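Curton-Mesa: conjunto de datos de tareas domésticas de mesa

README y ficha de datos, versión 2

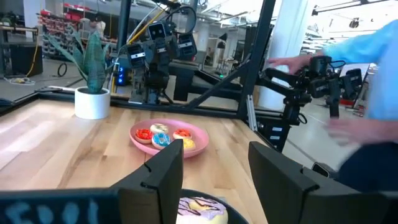
Curton-Mesa reúne grabaciones de brazos robóticos que hacen trabajos pequeños de mesa: poner y quitar comida de un plato, recoger, apilar, pasar un paño. Lo publicamos porque muchas veces nos preguntan si las máquinas pueden hacer ya las tareas de la casa, y nos parece que la pregunta se responde mejor con grabaciones completas que con videos elegidos. Nuestra respuesta corta es: algunas, despacio, y con una persona cerca.

Esta ficha explica qué contiene el conjunto, cómo se ha recogido, para qué sirve y para qué no sirve. El español no es la lengua materna de quienes la escribimos; si una frase no está clara, agradecemos que nos lo digan.

Contenido

El conjunto tiene 3.148 episodios. Un episodio es un intento de una tarea, desde que el operador da la señal de inicio hasta que da la señal de final. Los intentos fallidos también están incluidos y llevan su etiqueta. En la primera versión los habíamos quitado y fue un error: quien entrenaba con aquellos datos obtenía un modelo que no sabía qué hacer cuando la pieza se le caía.

Las tareas son 14 y se agrupan en cuatro familias:

Servir: pasar alimentos o imitaciones de alimentos entre platos y cuencos. Donuts, panecillos, fruta.
Recoger: dejar libre la mesa y llevar los objetos a una bandeja.
Ordenar: apilar platos, meter cubiertos en su sitio, cerrar tapas.
Limpiar: pasar un paño por una zona marcada.

Cada episodio contiene el video de las cámaras de muñeca, el video de una cámara fija, las posiciones de las articulaciones, la apertura de la pinza, una frase en español que dice la tarea y una etiqueta de resultado.

Estructura de las carpetas

episodios/ una carpeta por episodio
episodios/NNNN/video/ los videos
episodios/NNNN/estado.csv articulaciones y pinza
episodios/NNNN/tarea.txt la frase de la tarea
indice.csv lista general con familia, resultado y duración
particiones/ listas de entrenamiento y de prueba
herramientas/ programas para leer y recortar

El separador de los archivos csv es el punto y coma. Los decimales llevan punto, también en los textos en español.

Etiquetas de resultado

completa: la tarea terminó como dice la frase.
parcial: una parte quedó hecha y otra no.
fallo: nada de la tarea quedó hecho, o algo cayó de la mesa.
parada: el operador detuvo el brazo antes del final.

La diferencia entre parcial y fallo no siempre es fácil. Si la frase dice "pasa el donut rosa al cuenco" y el donut queda apoyado en el borde, lo marcamos como parcial. Dos personas han etiquetado cada episodio por separado. Cuando no estaban de acuerdo, el episodio lleva la etiqueta "dudoso" en la última columna del índice y se conservan las dos opiniones.

Cómo se ha recogido

Todos los episodios se grabaron en el taller de Curton, con luz natural y luz de techo mezcladas. No quisimos un fondo limpio. En muchas grabaciones se ven otras estaciones, cables, estanterías y personas que trabajan, y esto cambia de un día a otro. Un modelo que solo conoce una pared blanca aprende poco sobre un lugar de trabajo.

Una parte de los episodios es teleoperada: una persona mueve el brazo a distancia. La otra parte viene de dos controladores automáticos, que llamamos Flundis y Robichaud. Flundis planifica el agarre completo antes de moverse. Robichaud corrige el movimiento mientras se acerca al objeto. La columna "origen" del índice indica cuál de los tres casos es.

Lo que hemos observado

No son conclusiones científicas, sino notas de quienes hemos visto los videos muchas veces.

Agarrar un objeto rígido y separado de los demás es una tarea que los dos controladores hacen bien. Cuando los objetos están juntos en el mismo plato, la cosa cambia. El dedo de la pinza necesita un hueco para entrar, y si el hueco no existe, Flundis suele elegir otro objeto o empujar a los vecinos. Robichaud empuja menos, pero tarda más.

Soltar es más difícil de lo que pensábamos al principio. Dentro de un cuenco, los dedos tienen poco sitio para abrirse y a veces arrastran el objeto otra vez hacia arriba. Un niño pequeño resuelve esto sin pensar. A nuestros controladores les ha costado de abril hasta esta versión.

La cámara de muñeca tiene un problema conocido: los propios dedos tapan una parte de la mesa, y muchas veces tapan justamente el objeto que interesa. Para eso está la cámara fija. Recomendamos usar las dos.

La familia Limpiar es la más débil. El paño se dobla, se engancha, queda debajo de la pinza. No aconsejamos sacar de ella ninguna cifra de rendimiento.

Usos previstos

Entrenar y comparar métodos de manipulación en mesa.
Estudiar los errores de agarre y de colocación.
Enseñanza en cursos de robótica.

Usos no recomendados

Afirmar que un robot puede trabajar solo en una cocina. En todas nuestras sesiones hubo una persona con acceso al botón de parada.
Evaluar la higiene o la seguridad alimentaria. No hemos medido nada de esto.
Identificar a las personas que aparecen en los videos. La licencia lo prohíbe.

Privacidad

Las personas que pasan por las grabaciones firmaron un permiso. Las caras están difuminadas en los videos publicados, pero el proceso es automático y puede fallar en algún fotograma. Si encuentra uno, escríbanos con el número del episodio y lo retiramos.

Particiones

La partición de prueba contiene objetos que no aparecen en el entrenamiento. Pedimos no mezclar las listas. Para pruebas rápidas existe además "galside", una selección de 2.000 episodios con video reducido, que cabe en un portátil normal.

Cambios en la versión 2

Se añaden los intentos fallidos.
Se corrige el reloj de la cámara fija, que iba con retraso respecto al brazo.
Las frases de tarea están revisadas; antes había "taza" y "vaso" para el mismo objeto.
Se elimina la columna "dificultad", que cada anotador entendía de una forma distinta.

Problemas abiertos

En algunos episodios de Recoger falta la última lectura de la pinza.
El programa de recorte no acepta rutas con espacios.
La familia Ordenar tiene pocos episodios con origen Robichaud.

Licencia y cita

Uso libre para investigación y enseñanza, con mención de la fuente. Para uso comercial hay que pedir permiso. Se puede citar así: Curton, Curton-Mesa, versión 2, septiembre de 2019.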